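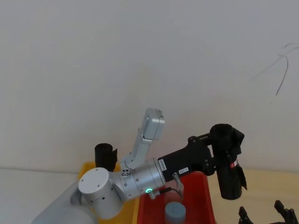 Chapter 7
Looking After a Two-Arm Sorting Cell

Home Contents Chapters Glossary Index
Search this book Enter a word or phrase

7.1 What this chapter covers

Chapters 5 and 6 dealt with choosing an arm and writing a first program for it. This chapter stays with one cell and follows it through an ordinary month of setup, checks and small repairs. The cell has two arms that work over a row of colored plastic bins. It belongs to the training shop at Stevwood, where it is used by second-year students, and it was put together by Chi-keung Tseng and Pui-shan Ko. Their logbook is the source for most of the settings quoted below.

The cell sorts short cylinders by color and bin. The job is simple on purpose. A student who is learning to look after a machine should be able to tell at a glance whether the machine has done what it was told, and a cylinder in the wrong bin is easy to spot.

By the end of the chapter you should be able to:

- carry out the start-of-day check on a two-arm cell
- set and confirm the home position of each arm
- fit and align a pair of gripper fingers
- route cables so that they clear the work at every point of travel
- decide when a fault can be fixed in the shop and when the arm has to go back to the supplier

You will need the hex keys from Chapter 2, a steel rule, a soft brush, and a printed copy of the check sheet in Appendix C. A torque driver is used in Section 7.5 only.

7.2 Words used in this chapter

Base. The fixed lower part of the arm. Everything else is measured from it.

Link. A rigid length between two joints.

Joint. A point where the arm turns. The larger joints are near the base and carry the most load. The wrist joints are smaller and need checking more often, as their cables bend through tighter curves.

Gripper. The tool at the end of the arm. On this cell each gripper carries black fingers, and some fingers are fixed by way of an angled mounting plate.

Home. The position to which an arm returns before and after a run. A good home position keeps the gripper well above the bin rims.

Reach overlap. The space that both arms can enter. Most collisions in two-arm cells happen here, usually at low speed and usually after someone has moved a bin.

7.3 Before power is applied

Do the first part of the check with the main switch off and the lock in place. Tseng's rule for the shop is that hands go near the arms only when the key is in your own pocket.

Begin at the base and work outward. Look at the screws around each joint cover. A screw that stands higher than its neighbors has begun to back out and should be noted on the sheet, with the joint number, before you tighten it. If you tighten first and write later, the record will not show which joints loosen most often.

Go on to the cables. On an arm of this type a cable may hang below the wrist or below the gripper body, and the slack in it changes as the wrist turns. Follow each cable with your fingers from plug to plug. Feel for flat spots, and look for a shiny patch where the outer cover has rubbed. Plugs should be fully seated. A half-seated plug will often pass the power-up test and then fail in the middle of a run, when the arm reaches out and pulls on it.

Brush the finger faces clean. Dust on the faces lowers the grip, and students tend to answer this by raising the grip force, which wears the fingers and hides the real cause.

Last, check the bins. They should sit side by side with no gap that a finger could enter. A slight overlap at the rims does no harm if it was there when the positions were taught. Mark the corners of each bin on the table with tape so that it can be put back where it was.

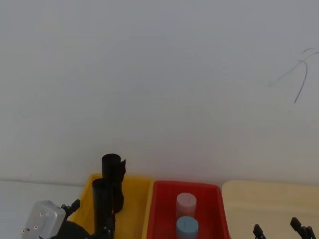
7.4 Setting the home positions

Power up one arm at a time. The second arm stays locked until the first has been homed and stopped.

1. Turn the speed setting down to its lowest step.
2. Jog the arm upward until the fingers are clear of every bin rim. Judge this from the side of the table. A view from above will mislead you about height.
3. Turn the wrist slowly through its full working range and watch the cables. Stop if one goes tight.
4. Save the position and write the joint values on the check sheet.
5. Move the arm away, send it home, and compare the values.
6. Lock the arm and repeat the steps for the other one.

The saved positions should be tested with the bins in place and with a cylinder standing in the bin you mean to use. An empty row of bins can make a poor position look safe. Where two cylinders stand one close behind the other, the approach to the rear one needs extra height, and this is the case that catches out most new programs.

The cell log keeps a running count of cycles. Ko does the quick check of finger screws every 350 cycles, the full cable check every 1000, and a complete re-home of both arms every 2000. In April the log stopped at 1828 when the left arm failed to return to its saved position. The cause was a loose finger plate - the arm itself was fine - and Section 7.5 works through that repair from the first symptom to the final test.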